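Sumeya Jemal
19 June 2024

A few people have asked what I've been up to since I went quiet in May, and the short version is that I've been teaching a robot to do chores in a kitchen that doesn't exist. The long version is a thread, so put the kettle on, because you know what I'm like.

31 replies hidden · 34 shares

So! The project is called Clerkora (Mikkel named it, take it up with him) and the idea is that a person drives a simulated two-armed robot by hand, with a controller in each fist, and everything the person does gets saved. Later on a program studies all those recordings and has a go at the same job by itself. We call each recording a demonstration, or a demo when we're tired.

2 comments · 20 shares

I'd assumed my part would be the programming, and some of it is, but most days lately I'm the one in the headset. I've played video games my whole life and I was very cocky going in. My first morning I spent so long trying to get hold of a mug that Oi-ling went out, got lunch for the lot of us, came back, and I was still apologising to the mug.

9 comments

The thing that gets you is the wrists. Your own wrist does such a lot without asking you, and the robot's wrist only does what the controller tells it, so if you reach the way you'd reach for your own cuppa you tend to come in too flat and shove the thing along the bench. I've had to learn to turn my whole forearm early and then come down slowly, a bit like backing a trailer, where you start the turn well before it feels sensible.

6 comments · 2 shares

Then there's the head. Where I look, the robot looks, and if I've got a crick in my neck, well, so has it. Brisa went through my first batch of recordings and said it was like watching the holiday videos her uncle takes on boats. She was very kind about it, but she did have to go and sit by the window for a minute.

14 comments

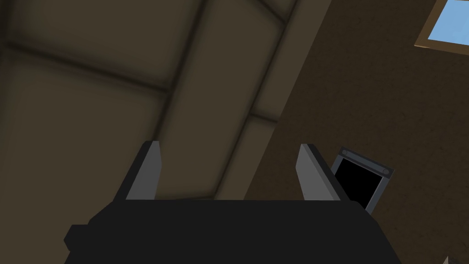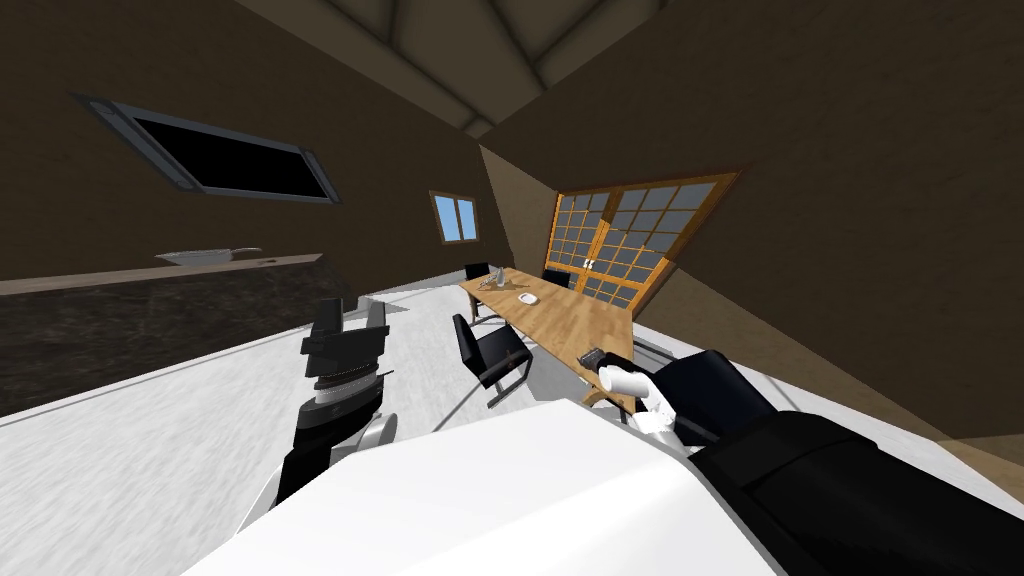 A bit of our pretend kitchen at Tamow, with the gripper open and both arms in view.

11 comments · 2 shares

Anyway, Brisa's rule, which is now everyone's rule, is to find the thing with your eyes first, let the picture settle, and only then send an arm after it. It feels dreadfully slow when you're doing it. You stand there like somebody trying to remember why they walked into a room. But when the program goes to learn from it, it has a fair chance of working out that looking at the object has something to do with picking it up, and that's half the battle with the wobbly ones.

7 comments

We keep a running total on the whiteboard and as of this arvo we have 469 demos that Banafsheh is willing to call good. Please understand that Banafsheh is a hard marker. She'll chuck one out for a hesitation I can't even see on the playback, and then she'll sit down next to you and show you exactly where it was, and the awful part is that she's right every time.

22 comments · 5 shares

Her favourite thing to catch is what she calls dithering. You've got the gripper near the object, you're not quite happy, so you back off a smidge and come in again, and back off, and come in. A person watching would understand perfectly well that you're being careful. The program has no idea what careful is, so it learns that backing off is simply part of how you pick up a bowl, and then you've got a robot that bobs at the crockery like a chook. I laughed until I cried the first time I saw it and then I realised it was doing an impression of me.

41 comments · 20 shares

I should say that mistakes aren't always thrown out, which surprised me. If I fumble something and then recover it cleanly, Banafsheh will often keep it, on the grounds that the robot is going to fumble too and it may as well see how a grown-up handles it. What she won't have is me fumbling, swearing, and starting over from the top as though it never happened. (The swearing isn't recorded. I checked with Mikkel, twice.)

16 comments

Somebody's bound to ask, so yes, we did try the other way first, where you take hold of a real arm and push it through the motion yourself. The arm was on loan from a small outfit called Sveinbjörnsson and it was a beautiful piece of gear. I loved doing it that way! You feel the weight of everything and your hands know what's going on. But one arm on a bench is one arm on a bench, and if you drop a glass, you've dropped a glass, and off somebody goes to find the dustpan. With the simulation I can drop things all day long and press a button and they're back where they started.

12 comments · 2 shares

What I do miss is the feeling of touching something. In the headset there's no weight at all, so you go by eye, and you get oddly superstitious about it. I hold my breath when the fingers close. Oi-ling leans to the left. Mikkel hums, always the same tune, and he got quite huffy when we mentioned it, and now he hums it more quietly.

19 comments

The plan from here is to move to what we call the Clastdale set, named after the street my nan lived on, with longer jobs where one arm has to hold something steady while the other one gets on with it. I had a practice run yesterday and it was a proper mess. My left hand kept wandering off to see what my right hand was doing. I'd got a rhythm going by the end, though, and Banafsheh kept two of mine, and I rang my mum to tell her.

28 comments · 4 shares

If you've done this sort of work and you've got tricks for keeping your second hand still, I would dearly love to hear them. Pop them underneath and I'll read them all when I'm home, though it might take me a while to answer, I've got 20 more to record before tea and my arms are like noodles.

34 comments · 9 shares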